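Chapter 6
Shared Machines: The Laundry Room as a System

Drop a sock into a washing machine and you have started a small physics experiment! Water, motion, heat and soap all go to work on the same piece of cloth, and the machine has to manage every one of them while keeping its own balance. In this chapter we take that everyday experiment apart, and we do it in the place where machines work hardest: the shared laundry room.

Our running case is Skutamell, a student residence with 417 beds and 30 machines. Bogdan Domański, who studied the building for a year, logged 747 loads in October alone (imagine the lint!). We will use his numbers again in Section 6.3, when we get to waiting lines.
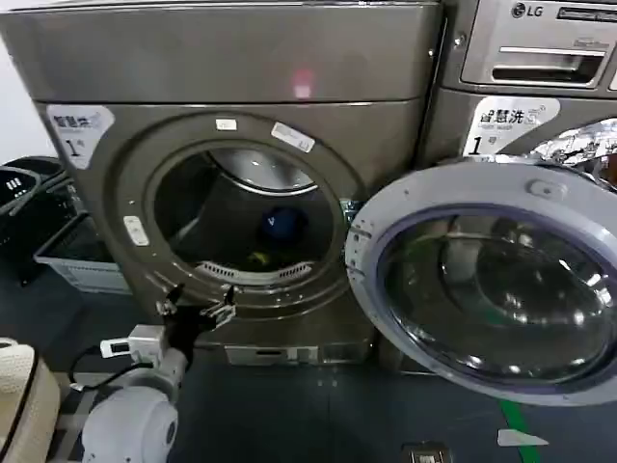
Figure 6.1 Front-loading machines side by side. Both carry a sticker reading 智慧洗 ("smart wash").

Look at the round drum opening in the machine on the left, with a few things lying inside. A drum set on its side can lift clothes and let them fall again, over and over, and that tumbling is where most of our story begins. How fast can a drum turn before the clothes stop falling and simply ride around the wall? You already have the tools from Chapter 4 to find out, and the answer is a lovely one.

Before you read on, write down your best guess in turns per minute. Keep it handy for Section 6.1.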